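Humemeck goes shopping for arms
03/07/2024

I had a good nose round Humemeck's packing workshop last week, and the big talk over tea was money. They've finally agreed to put some aside for robot arms, and after two years of "maybe next spring" everyone seemed a bit stunned that it's going ahead!

Renji Kaneko has been given the job of drawing up the shopping list (lucky him). He showed me his first version, which was one line long and said "arm". The newer one runs to 9 lines, and he reckons the arm is the easy bit. It's the grippers, spare fingertips, stands, cables, training days and a service contract that make your eyes water. His advice to anyone starting out is to ask for all of it on one quote, because the extras have a way of turning up in a second email when you've already told the boss a number.

They're looking at two suppliers, Basedard and Shih. Basedard will lease you the whole lot by the month, which keeps the first bill small, and Shih would rather sell it outright and throw in the installation. I'd have gone for the lease without thinking, but Renji wants to see what each one charges for a call-out first.

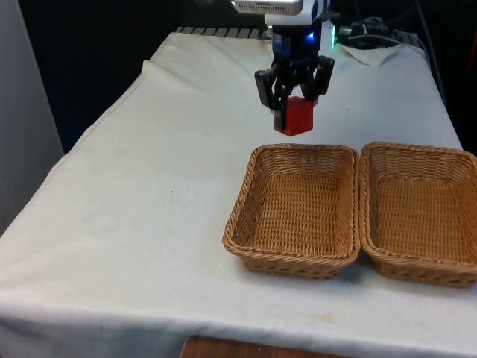
The other thing on his mind is what the arms will be asked to do all day. Humemeck sends out small bits for Furniveo, the flat-pack people, and picking a part up and putting it in the right container is most of the job. So he wants each supplier to do 100 picks in a row with proper Furniveo parts, with the failures written down by somebody from Humemeck. I thought that was rather cheeky, but both firms have said yes.

Lụa Nông, who looks after the packing benches, had a different worry: floor space. She's marked out two bays with tape so people can get used to walking round them, and she's already moved one of them after a trolley wouldn't fit past. She also got a line added to the budget for covering shifts while staff are off being trained, and I suspect that would have been forgotten otherwise.

The quotes are due back before the end of the month and the order has to be in by the time the budget closes in March. I've asked if I can come along for the picking trials, and Renji says yes as long as I bring the biscuits.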